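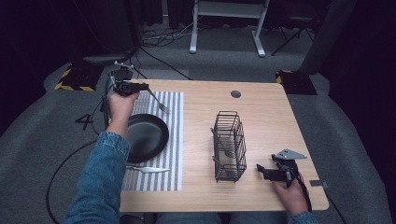 Table with striped placemat, black plate and utensil caddy.

September
By Jacinto Maldonado

Course safety check, Otton town sprint

Walked the full course Saturday morning with the Ledthorpe club map in hand. Comments are next to each item. Anything marked OPEN has to be closed before the first start.

Start area (Otton school yard)
Gate width: OK. Both leaves pin back.
Start lane clear of parked cars: OPEN. One van was in the bay by the bike racks. Need cones out the night before.
Start triangle visible from the lane: OK.

Road crossings
Mill Street: OK with two marshals. Sight line is fine to the left, poor to the right where the hedge sticks out.
Arriaga Road: OPEN. Speed limit sign is hidden by branches. Town has been told, no reply yet. If it isn't trimmed we tape off the north side and send everyone through the underpass, which adds 400 meters to the long course.
Underpass: OK. Lights working, floor gritty near the east steps. Sweep it.

Controls
Control 9: MOVE. Sits at the blind corner behind the bakery and runners will meet head on. Shift it to the lamp post across the alley.
Control on the river wall: OK. Stand is on the path side and the railing is solid.
Stands in general: a few have loose feet. Tighten before loading.

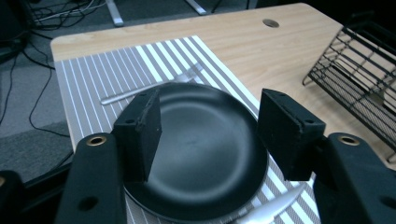
Can juniors run the long course if an adult shadows them?
Juniors stay on the short course, shadowed or alone. The long course crosses Arriaga Road and our permit only covers adults there.

Steps and surfaces
Church steps: OK dry, slick when wet. Put "slippery" in the final details. Metal studs allowed nowhere on this course.
Cobbles at Stiltari Court: two loose stones by the drain. Sprayed yellow. Recheck on race day.
Private garden behind the court: marked out of bounds on the map but there is no tape on the ground. OPEN.

First aid and finish
Kit: gloves and cold packs low, the rest in date.
Vehicle access to finish: OK from the south only. Bollard key is with me.
Radio check, finish to underpass: weak. Try again with the tall antenna.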